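Chores and Machines: A Gallery
Rupert Lehner
April 6, 2022

People keep asking me whether a machine can do the housework yet. My short answer is that it can do some of it, slowly, if somebody sets things out first. I spent part of last July and most of this winter looking at the work itself, the small jobs that fill a day in a kitchen or on a shop floor. Most of the notes on this page are about food, as food is where the claims are biggest and the trouble starts soonest.

The Forklow counter

Forklow is a lunch counter in Estonholm that sells 411 boxed meals on a normal day. Every box is filled by hand. The owner would like help with the filling and has no interest in a machine that cooks. Her cooks are fine. What wears people out is reaching, picking up, putting down and closing the lid, all through the morning.

She timed her staff for me. A new hire takes a week to get up to speed. After that they can fill a box while talking to a customer and watching the door. I haven't met a machine that does two of those three.

Soft things and hard things

Cans and cartons are close to solved. The stockroom at Aquino moves 1000 cartons a shift with very little handling by people. The cartons are all one size and they don't bruise.

Food is different. Lettuce folds. Bread crumbs. A carrot stick is stiff enough to hold, but no two are cut quite alike, and a grip that suits a thick one will drop a thin one. Squeeze harder and you mark it.

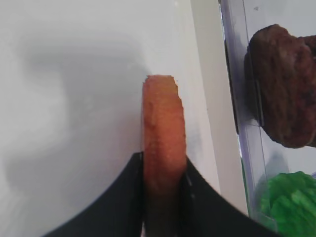 Clear plastic is another old problem. A person sees a clear bin and knows where the wall is without thinking. Many camera systems look right through it and plan a path to the food on the other side. Virnero, the small firm I visited in the winter, spent 600 hours on clear bins alone. Their engineers now rate it as good on most days and poor in strong sun.

Picking up one piece is the part that works best. Ask for a handful, or ask for the last piece in a corner, and the success rate falls off quickly. Virnero counts a run of 1000 picks as its standard test and wouldn't give me the score for corners.

What I would buy today

For a home kitchen, nothing with an arm. A dishwasher is still the best kitchen robot for the money. For a counter like Forklow, I would wait and look again after the next round of grippers. The owner has told me she'll take one on trial if it can keep pace with her slowest worker and be wiped down in five minutes.

Laundry notes go up next, once I have the folding times from Estonholm.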